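Mawuli Boateng
Thread on how I set up our crate cell, the one which moves bottles from one crate to the other. I promised it in December to several people, and I am slow. One arm, two crates, one table, all in simulation for now. The real table at Grellovach should be built from these numbers.

1/
First the base. I wanted to put it in the middle of the long side, as everybody does. Do not do it before you have tried the far compartments. From the middle the arm could reach all of them, but in the last row the elbow folded so much that the wrist had no room to turn. I moved the base 164 mm along the table and the problem was gone. This took me one evening to find and one minute to correct.

2/
The base position is saved in one file and only there. Before, I had it in the scene, in the planner and in a spreadsheet. You can guess how many different values I had.

3/
Then the crates. Each one has its own coordinate frame, with the origin in an outside corner at the bottom. I made the first version with the origin in the center of the crate. It looks nice on paper, but on a real table you cannot touch the center of a crate with a pointer. A corner you can touch.

4/
The two crates stand very near each other, and they are not square to each other either. I left it like this on purpose. If your program only works when everything is parallel, the first person who cleans the table will break it.

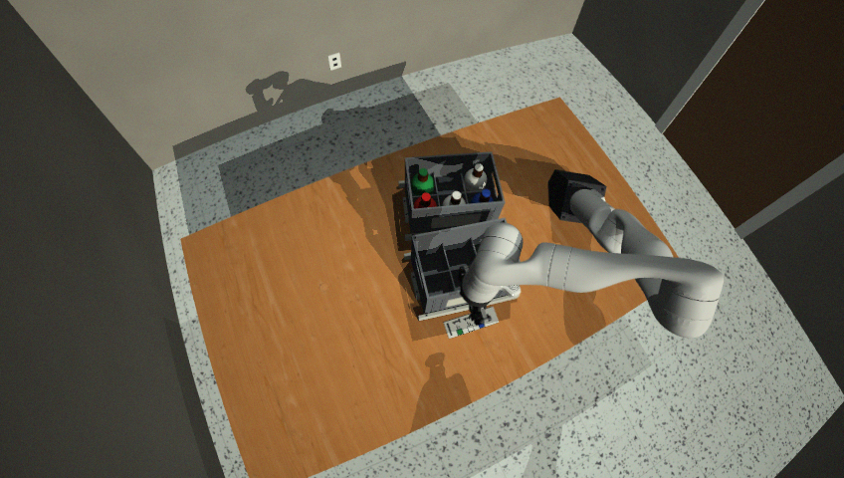 5/
Compartments. I do not teach every compartment. I teach three for each crate (two corners of the grid and one more to fix the rotation) and the rest is calculated. If you teach all of them by hand you have a small error in each one, and every error is different, and after that you search for a long time.

6/
One mistake of mine, so you can avoid it. I numbered the compartments from the left as I see them on my screen. Senyo Agbenyega numbered them from the left as the robot sees them. For two days we were both right and the bottles were in the wrong places. Now number one is the compartment nearest to the crate origin, and the words left and right are forbidden in our file names.

7/
Gripper. We take the bottles by the neck. The shoulder is round and the fingers slide up on it, and to go lower there is not enough space between the bottle and the divider. The neck is short, so the height must be good. I have 44 mm of opening on approach, and I close only after the downward movement has fully stopped. When I closed during the movement, the bottle was lifted a little crooked and touched the divider on the way out.

8/
Approach is always vertical for the last part. Above the rim the planner can do what it likes. Below the rim it can do nothing, it is a straight line down and the same straight line up. I call this height the "quiet height" in the code. Comfort Abubakari says it is a strange name, but she uses it too now.

9/
The rim of the crate must be in the collision model. Please check it. I had the walls and the dividers but the rim was only in the visual mesh, so the arm believed that it was not there. The wrist is wider than the gripper below it, and near the end of a crate it is the wrist which hits first. You look at the fingertips and everything seems good, and the contact is higher up.

10/
Daily check, before I run anything. Arm to home. Open and close the gripper once with nothing in it. Go to the quiet height over the two taught corners of each crate and look if the fingers are where they should be. If one corner is wrong, I do not correct this corner alone, I teach the whole crate again. It is faster than it sounds.

11/
Speed. I started with 500 mm/s for the free movement and I am now at 700. Under the rim I did not touch the speed at all and I will not. The cycle time is lost in the waiting between steps much more than in the movement. I had a wait after every gripper command, copied from an old project at Flesen, and half of these waits had no purpose any more.

12/
The guide pieces on the table keep the crate from walking. Their job is only to bring the crate back to nearly the same position after somebody takes it out. The exact position still comes from the teaching. If you trust only the guides, you need to make them very tight, and then the crate is difficult to put in, and people begin to hit it with the hand.

13/
White bottle, front crate, fingers at the neck. I like to stop the program at this point and turn the view around the wrist, because here I see if there is still some air between the collar and the rim. 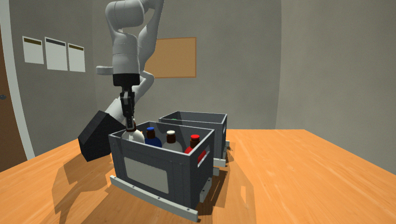

Tamara Stoica asks whether I also randomize the crate position in the simulation, or only teach it once and leave it.

14/
@Tamara Stoica Yes, I do it, but small. I shift the crate a few millimeters and turn it a little, always inside what the guides would permit. When I used bigger values I was solving a problem which the table will not have. I also shift the bottles inside their compartments, and this one found more mistakes for me than the crate did.

15/
Still open: what to do when a bottle is not where the list says. Today the gripper closes on nothing, reports it, and the arm goes home and waits for me. Tadeusz Pawlak wants it to skip and continue. I am not sure. An empty compartment in the first crate I would skip, but a full one in the second crate I would not.

16/
Next I will write about the cable on the wrist. It has its own opinion on rotation and I need more time with it.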